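Drusum Festival Stage Kit

Portable stage and sound set for community concerts, street music days and outdoor cultural events. The kit is made by Cozma and supplied through Bendik Event Hire.

Each set has a folding deck, two speakers on stands, a mixer and a carry case for cables. The amplifier is rated at 3000 watts. Setup takes two people 20 minutes.
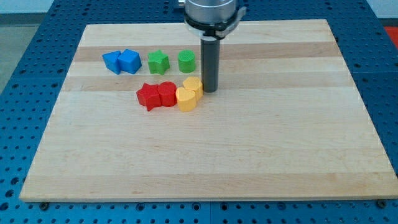

The deck legs adjust for sloping ground. A Cliltik rain cover fits over the mixer and is sold separately. Ramps and handrails can be added to any order.

Price: $1265
Weekend hire: $171, delivery not included

Hire bookings for the January concert season are open. Groups putting on free events can ask for the community rate when they book.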